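Robots at the pen works

Have you ever tried to put a cap back on a felt tip without looking? Your fingers know just what to do. Teaching a robot to handle a pen is much harder, and that's what makes the work at Tovesby so exciting!

Tovesby is a workshop where old pens are sorted, so that good ones can be used again. On a busy day, 900 of them arrive. People used to do all the sorting by hand, and their wrists got very sore.

Pens and robot grippers at the workshop:

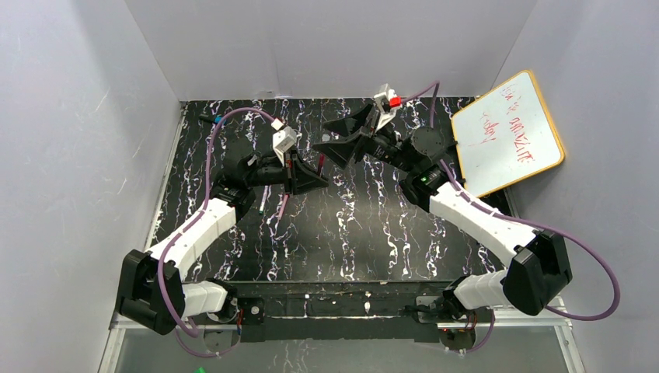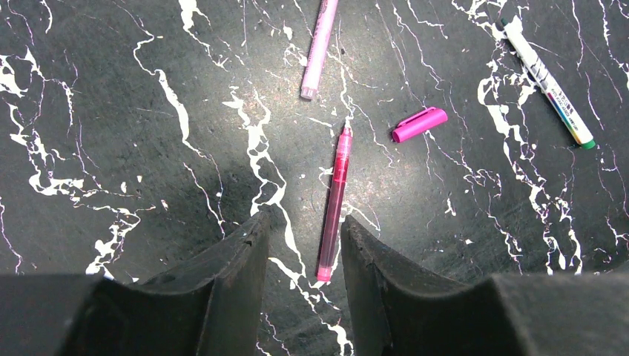
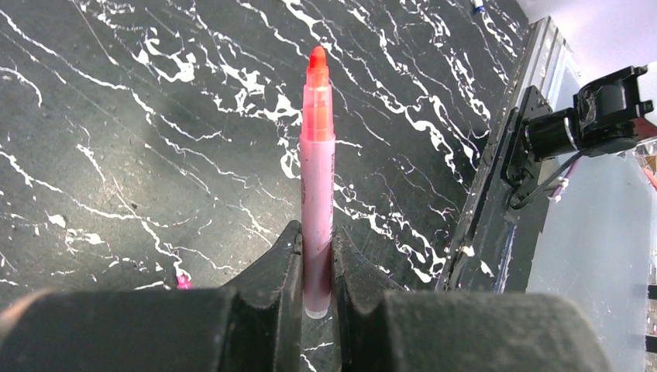
So what happens to the people? They still have plenty to do! The 6 sorters now take turns as robot teachers. They show the arms how to pick things up, and they check the pens afterwards. Some of them love it. Others miss chatting round the big sorting table, so the workshop keeps one morning a week for sorting together.

Robots still get muddled by things a five-year-old finds easy, like a pen that rolls away. When that happens, a person steps in and shows them again.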